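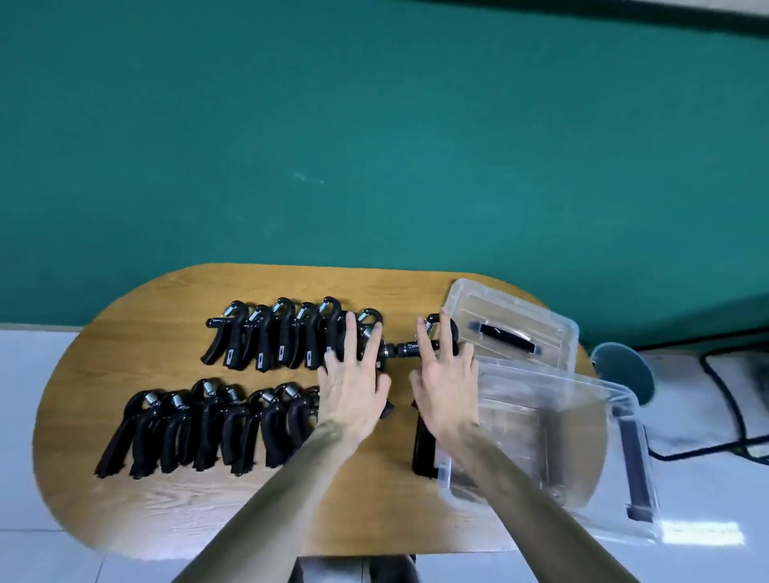 Mervyn Fairclough wrote after the Titby talk that a gripper looks the same on the table whether it is any good or not, and that the only check worth doing is to close it.

I agree with him up to a point. Read his comment out first, then say that looking still comes before squeezing. Leave the slide up while people settle.

Looking after shared hand grippers
Ryan Crabtree, Staniforth, 20/07/2019
Talk is 21 minutes plus questions. Keep the first part to 5.

Opening
Say who the talk is for: people who run a grip class or a lending shelf and have more than a handful of these to keep track of. If you own one pair and keep them in a drawer, most of it won't apply, but the bit about springs will.

Ask who has lent one out and had it come back set differently. Wait for hands.

Laying them out
Do this on a clear table before anything else. Handles all pointing the same way, springs near the top where you can see along the line. They hook into each other when they are heaped up, so pull them apart one at a time and don't tug.

Black grippers all look alike at a glance. At Gillarlow we put a dab of paint on the end of one handle, and it wore off by February. Coloured tape lasted better but went sticky. Say that we haven't settled this and ask the room at the end.

What to look at
Spring first. Run a finger along the coil and feel for rough spots. A bit of dull colour is fine. Flaking isn't, and that one goes out of use.

Pivot next. Open and close it slowly near your ear. A click in the same place every time means something is loose or bent. (Do the noise here, it usually gets a laugh.)

Then the adjuster. Wind the knob all the way out and all the way back. If it sticks, clean the thread with an old toothbrush before you think about oil. Very little oil, and wipe it. Oil on a foam handle stays there.

Handles last. Check whether the foam turns when you twist it. Turning foam pinches skin. We had one member stop coming over it.

Now go back to Mervyn's point and close each one, by hand, on the lightest setting. Put to one side anything that feels different from its neighbours. Pass one round if the room is small enough.

Cleaning
Damp cloth, drop of washing-up liquid, dry cloth. Keep water off the spring. Leave them out for an hour before they go away - longer in winter if the room is cold.

Putting them away

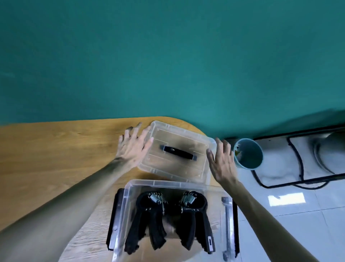

Slide 3: Clear box with two grippers in it, lid off.

Points for this slide:
- Clear plastic, so you can check what is in it without opening it.
- Side by side and mirrored. They take up less room that way and the springs don't knock.
- A handle on the lid is useful if the box lives on a high shelf.
- Wind the adjusters back to light before the lid goes on.

People will ask about drawstring bags. We used Nulberg bags for a year and they were cheap and easy to carry, but everything ended up tangled at the bottom. I still use one for taking a pair to somebody's house.

How often
Full check every 12 weeks or so. A quick look at the springs each time they come out. Write the date on a card and keep the card with the box.

Questions
Likely ones: can you replace a spring (I don't, I buy another gripper), does chalk matter (brush it off the same day), how to mark black handles.

Cards with the checklist are on the side table by the door. Ask people to put the chairs back.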